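Updated 2024-03-04, with a longer part on thick fabrics.

# Drying your washing indoors in winter

I love line drying. I'll peg out in a stiff breeze with numb fingers and be perfectly happy. But there's no line weather in January where I live, and we gave up the tumble dryer two flats ago, so over the years I've become a bit of an indoor drying enthusiast. It can be done well! You can have soft towels and clear windows in a small flat in the dead of winter, and most of it comes down to what you do before anything touches the airer.

## Spin it twice

If you only take one thing from this page, take this. When the wash has finished, leave everything in the drum and run the spin again on its own. Water that goes down the drain is water you won't have to get out of the air later, and a spin costs very little compared with an extra day of heating a damp room.

Our old machine only went up to 800, and a second spin made a big difference to towels. If yours goes faster, use it for cotton and bedding, and stay low for wool, silk and anything with beads or a delicate lining. Check the label if you're not sure.

Don't cram the drum either. A packed load comes out in a twisted lump, and the middle of the lump hardly gets spun at all.

## Shake, then hang

Take each thing out and give it a proper snap, like cracking a whip. It pulls the creases out and opens up the fabric. Do it in the bathroom if you mind the fluff.

Then hang:

- shirts on hangers, top button done up
- jumpers flat, over the top of the airer on a towel
- socks by the toe
- trousers by the waistband, upside down if the airer is tall enough
- T-shirts by the hem, so the peg marks end up where you tuck them in

Leave a hand's width between things. I know, I know, it means fewer things per airer. They'll dry so much sooner that you'll get the next load on the same evening, though, and you won't get that sour smell that comes from cotton sitting damp too long.

## Pick one room and stick to it

This was the big change for us. We used to have socks on the hall radiator, towels over doors and a sheet across the sofa, and the whole place felt clammy. Now everything dries in one room with the door shut.

The best room is one with a window you can open, a bit of warmth and some floor space. For a lot of people that's a spare room or a bedroom used only at night. Put the airer in the middle of the floor, well away from the walls, so air can get round both sides. I use a Modus airer, the sort with wings that fold down, and I turn it round halfway through the day so the back row gets its turn.

We keep that room at 18 degrees while the washing's in. Warmer is quicker, but moving air does more than extra heat, and a cheap desk fan on its lowest setting is a wonderful thing. Aim it along the rows, low down.

If you're drying in a bedroom, try to start in the morning and have it all down before bed. You'll sleep better, and the bedding won't soak up the damp. 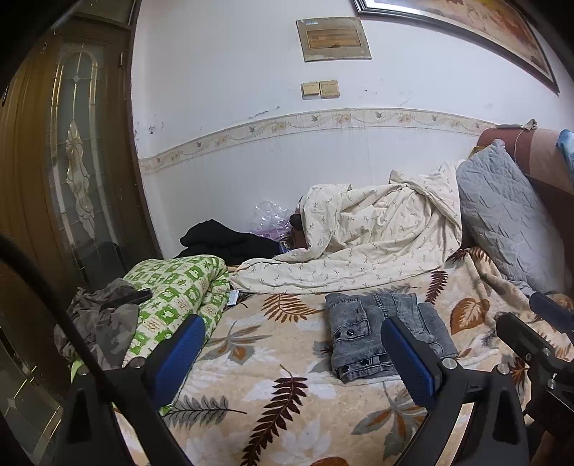 ## Get the wet air out

All that water has to go somewhere. You have two choices, and I'd say use whichever suits the weather.

**Open the window.** Ten minutes wide open, twice or three times a day, works better than a crack all day long. Winter air is usually drier than it feels. Turn the radiator down first, then back up afterwards.

**Run a dehumidifier.** We have a small Seltar, bought second-hand, and I'm very fond of it. Close the window and the door, set it near the airer with a bit of space round it, and empty the tank when the light comes on. Never let clothes drip on it, and don't drape anything over the top.

Wipe down the window each morning if you see water on the glass. Do the frame too, and the corners behind the curtains - that's where black spots start.

## Thick things need a different plan

Jeans, hoodies, bath mats and fleece are the slow ones. If you mix them in with shirts, you'll be waiting on one waistband while everything else has been ready for hours.

For jeans, I do this:

1. Wash them inside out and spin twice.
2. Hang them inside out from the waistband, pockets pulled right out like little ears.
3. Halfway through, turn them the right way and swap ends.
4. Feel the seams, the fly and the bottom of the pockets before you take them down.
5. Fold them loosely and leave them somewhere airy overnight.

Step five is the one people skip. Denim can feel dry on the leg and still be damp at the thick bits, and if it goes straight into a drawer you'll smell it by the end of the week. The top of a bed, a chair or an open shelf will all do nicely.

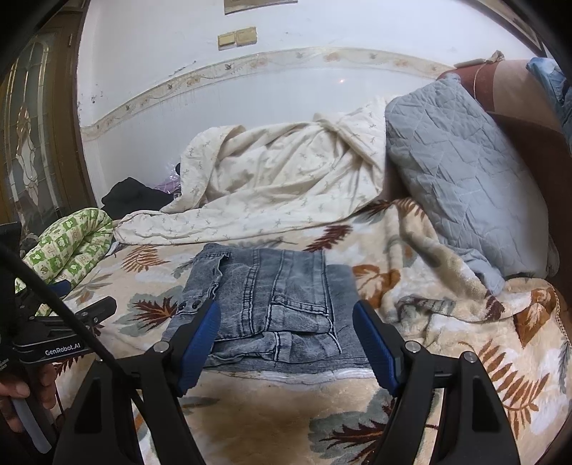

One reader wrote to say that she skips the waistband method altogether and clips hers by the ankles, as the weight at the top pulls the legs straight and she hasn't ironed a pair since. I've tried it, and she's right about the creases! The waistband takes a little longer that way up, so point the fan low.

Fleece is easier than it looks. It holds hardly any water after a good spin, and a blanket will dry over two rails with a gap between them. Keep it away from direct heat, as the pile can go stiff and matted, and skip the fabric softener. Give it a brush with your hand once it's dry.

Bath mats with rubber backs go over the edge of the bath, rubber side up first, then flipped.

## When it just won't dry

Some weeks are hopeless. If a load is still damp on the second evening, don't leave it hoping. Put it through another spin, hang it again with twice the space, and move the fan closer. If it already smells, wash it again before you do anything else.

And there's no shame in the laundrette. I take duvets and the heavy winter curtains to Võ, where the big dryers finish them while I read my book. Bring your own bags, and shake everything out before you fold it.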